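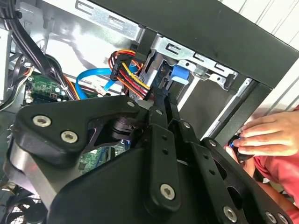
Wie laut müssen die Einspieler für die Nominiertenrunde sein?
Alle gleich laut nach Gehör beim gesungenen Teil, und keiner lauter als die Moderation davor.

Werkbuch Ton, Musikpreis Dellach
Freitag, 1. Dezember 2023
Eingetragen: Rosalinda Dagdag
Anwesend: Wajid Hayat, Virgilio Buenaventura, ich. Mawar Rondonuwu nachmittags am Telefon.

Stand am Morgen: Von den 9 Nominierten für das Lied des Jahres liegen alle Titel vor, aber in sehr unterschiedlichem Zustand. Manche haben den fertigen Master geschickt, zwei nur eine Fassung aus dem Netz. Bei Manalastas ist die Datei am Ende abgeschnitten, der letzte Akkord fehlt. Für den Einspieler ist das egal, für die Siegermusik nicht. Jocelyn Pangilinan hat die Band angeschrieben und um eine neue Datei gebeten. Bis Feierabend keine Antwort.

Zuerst Messton mit 1.000 Hz über die Saalanlage geschickt, links und rechts einzeln. Rechts kam er zu leise an. Kabel getauscht, keine Änderung. Kanäle am Pult getauscht, dann war links zu leise, also liegt es vor der Anlage. Ursache war ein Regler in der Ausgangsmatrix, der von der letzten Veranstaltung noch abgesenkt stand. Zurückgestellt und die Szene neu gespeichert, unter neuem Namen. Die alte Szene habe ich stehen lassen, bis Virgilio sie freigibt.

Danach die Ausschnitte geschnitten. Wajid wollte überall den Refrain nehmen. Bei den meisten passt das, bei Drodar nicht, dort kommt der Refrain erst spät und klingt ohne Anlauf wie ein anderes Stück. Wir haben dort vier Takte Strophe davor stehen lassen und den Refrain dafür halbiert. Wajid findet es immer noch zu hektisch. Ich finde es brauchbar. Mawar soll am Montag entscheiden, sie hat die Regie.

Blenden: am Anfang 40 Millisekunden, damit nichts knackt, am Ende lang genug, dass die Moderation darüber einsteigen kann. Beim Reggae-Stück von Zernden stört die lange Blende, der Bass zieht zu sehr nach. Dort auf der Zählzeit geschnitten und den Hall aus dem Original weiterlaufen lassen. Geht gut, sollte man sich für ähnliche Fälle merken.

Pegel: Die lauten Master sind im Saal das kleinere Problem. Schwieriger ist die Ballade mit Klavier und Stimme. Zieht man sie auf den gleichen Messwert wie die anderen, wirkt die Stimme plötzlich viel größer als alle anderen Stimmen in der Reihe. Nach Gehör etwas abgesenkt, im Saal geprüft, einmal vorne und einmal unter dem Balkon. Unter dem Balkon fehlen die Höhen, das ist aber bei allen Stücken so und wird heute nicht mehr gelöst.

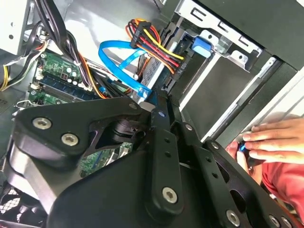

Offenes Rechnergehäuse mit schwarzem Greifer.

Nachmittag: Reihenfolge. In der Einladung stehen die Nominierten alphabetisch nach Bandnamen, im Ablaufplan von Mawar alphabetisch nach Titel. Das passt nicht zusammen, und die Moderationskarten sind nach der Einladung geschrieben. Telefonat mit Mawar: Es gilt die Einladung. Ich habe die Einspieler entsprechend umbenannt und die Nummer vor den Namen gesetzt. Bitte keine Dateien mehr ohne Nummer in den Ordner legen.

Offen ist die Frage, was bei Gleichstand passiert. Virgilio sagt, vor ein paar Jahren gab es in der Sparte Album zwei Preisträger, und die Technik wusste es erst, als beide Umschläge auf der Bühne waren. Gespielt wurde dann nur die Musik der ersten Band. Für diesmal legen wir alle Siegertitel einzeln auf Tasten, und zwei davon lassen sich nacheinander abrufen. Die Jury muss uns dafür nichts verraten. Getestet mit Drodar und Zernden, der Übergang ist hart, aber hörbar gewollt.

Probe der Live-Nummer: Die Hausband hat das Eröffnungsstück zweimal gespielt. Beim ersten Mal hatte der Bläsersatz keinen Monitor, Stecker am falschen Ausgang. Beim zweiten Mal in Ordnung. Die Sängerin möchte weniger Hall auf dem Ohr und mehr Klavier, ist notiert und gespeichert. Der Schlagzeuger möchte den Klick lauter. Habe ich lauter gemacht, jetzt streut er bei leisen Stellen ins Mikrofon der Becken. Wajid probiert morgen einen geschlossenen Kopfhörer aus seinem Bestand.

Funkstrecken: Handmikrofon 2 setzt kurz aus, wenn man links hinten von der Bühne abgeht. Genau dort ist der Weg für die Preisträger. Antenne umgesetzt und den Weg noch einmal abgelaufen, keine Aussetzer mehr. Mit vollem Saal kann das anders sein. Ein Kabelmikrofon liegt deshalb am Rednerpult bereit, stumm geschaltet – bitte nicht wegräumen.

Noch zu tun
Manalastas: neue Datei abwarten, sonst den Schlussakkord ausblenden und mit Jocelyn absprechen
Drodar: beide Schnittfassungen für Mawar bereitlegen
Aussprache der Bandnamen mit der Moderation durchgehen, macht Jocelyn
Batterien für alle Funksender, frische Packung liegt im Schrank oben
Ersatzspieler mit demselben Ordner bestücken, erst nach der Entscheidung über Drodar

Nachtrag am Abend, Virgilio: Alte Pultszene kann gelöscht werden, vorher aber die Kanalbeschriftung übernehmen. Die Zeile mit den Gästemikrofonen fehlt in der neuen.

Beschriftung übernommen, alte Szene gelöscht. R. D.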